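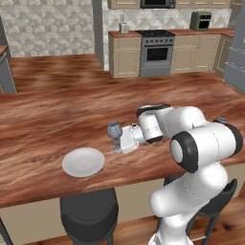 The dishes can wait

Every spring some company promises that the kitchen will soon clean itself. This year it was Prumlow, whose sales deck says its arm will clear a table "at household speed" and has a chart to prove it. The chart has no units.

I have spent a good part of the past year asking people who build these machines one dull question: can it put away a wine glass? The answers get long very quickly. At Widico, they wanted to talk about learning. At Bloxham, which sells to restaurants, they wanted to talk about labor costs. Zesard was the only firm that gave me a number. Its arm had moved a glass from counter to rack 300 times in simulation and dropped it 39 times.

That is one glass in eight, roughly what I managed at age six, and I was not allowed near the good ones.

Simulation is a fair place to start. A rendered glass costs nothing to break, and a program can practice all night. But a rendered kitchen is also a very polite one. Mine has a puddle by the sink, a cat, and a plate with egg welded to it. When I asked Zesard how the arm did on real counters, I was told testing was "ongoing," and the call ended soon after.

Shop floors are a better bet. A machine that lifts the same part from the same tray all shift has earned its keep for decades, mostly because somebody bolted the tray down. Homes don't come bolted down. Supper for 2 leaves a different mess each evening, and the person clearing it decides what to grab first without noticing the decision.

Bloxham says it will have a unit in diners by October. I asked whether it would handle stemware. Tumblers only, they said, for now.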